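Home | Reviews | Kits | Forum | Contact
Print this page | E-mail to a friend

Sodard hand-teaching kit, reviewed by Nabil Matar

Sodard claims 40 demonstrations will teach an arm to handle a box. I doubted it in October and I still do.

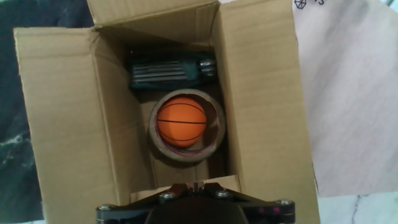

Tobiloba Eze: Mine needed 200, and it still sulked when I swapped the carton.

The remote control is decent, though the lag tires your hand.
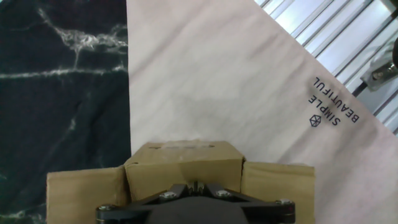
Saving a run takes seven clicks – far too many.
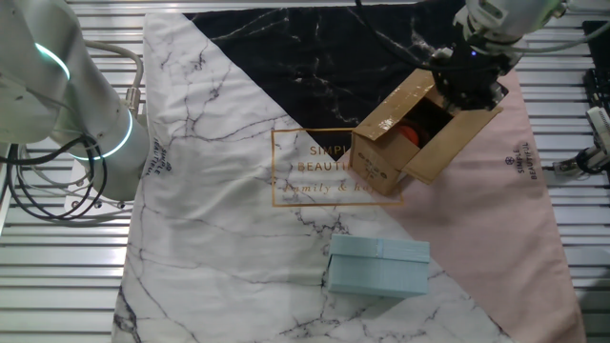

Two arms double the work of teaching. A blue box with a lid, left near the carton, is a fair test of whether it copies you or just the layout.

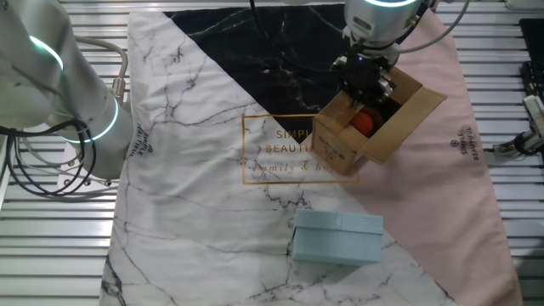 Grip is the hard part to show by hand. Clamping a carton by one wall while it tilts, ball inside, is a move I'd want to repeat many times. Try before you buy.

Contact | Copyright Ninitz Reviews | Back to top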